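Laundry folding arms: tips from one month with the Wundance kit

Posted 7/27/22 by Manouchehr Yazdani

Quick one today, in between loads. Lots of you asked about the two-arm folding kit from Wundance so here are my notes, plus the tips I wish had been in the box. Paid for it myself. 119 a month on the rental plan, cables and software updates included, you can buy it outright for 2,000. I rent.

Setting up

Give it a whole Saturday. Bolt the bases down first, arms second. I did it the other way and had to undo the lot.

Keep the tabletop bare apart from laundry. No mugs, no phone, no pile of socks "just for a minute".

Walls on three sides help a lot. Plain ones. I had a striped curtain behind mine the first week and it kept missing sleeves, swapped it for plain boards and most of that went away.

Cables: zip ties at the base, long slack loop higher up. Too tight and the wrist tugs when it reaches for the far side. Too loose and it drags over the clothes. Check the loops before every run, takes ten seconds.

Feeding it

Unfolded stuff goes in a basket at the back left, finished pile back right. You can switch corners in the settings but then you have to redo the calibration and its a pain. Pick one and stick with it.

Don't fill the basket to the top. Three or four things at a time. It picks from whatever's highest, and if everything is knotted together you get two shirts coming out as one.

Solid colors go best. Bright ones better still. White on a pale table is hit or miss, so I do whites last when I'm around to help.

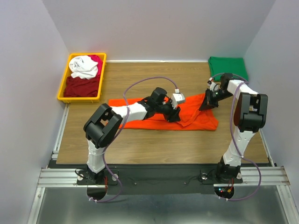

Flattening is the slow part. Folding itself is pretty quick once the thing is lying straight, but a bunched up end can take it several tries. Shake each piece out hard before it goes in the basket. Boring tip, best tip.

What it won't do

Fitted sheets. Forget it.
Anything with a hood (I get one decent fold in five maybe).
Slippery linings, they slide right out of the grippers.
Baby socks. Too small, does nothing.
Heavy towels are OK but pull the speed down a notch.

Looking after it

Wipe the gripper jaws every few days, lint builds up and the grip gets weak. Dry cloth only. Same for the little wrist cameras, use a glasses cloth.

Snug up the screws on the base plate every 16 hours of running. The manual says 500 but mine were wiggling way before that.

Turn it off at the wall when your done. There's a hum otherwise.

Support

Mixed. Phone line is good if you get through before noon. Email took six days and the answer was for the wrong model. Replacement jaw pads ship from Olszewski, who also sell a softer set for knits. Get the softer set, the stock pads left marks on a merino sweater of mine.

Worth it?

For a house of two, no. You'll fold faster by hand. With a big family or a small rental place with sheets and towels all week, maybe, if you have the table space and don't mind starting it up and walking off. I'm keeping mine till September and then I'll see. The Ostard one is supposed to be out by then and it has a wider table. Will try to get hold of one.

Next week, getting candle wax out of a tablecloth.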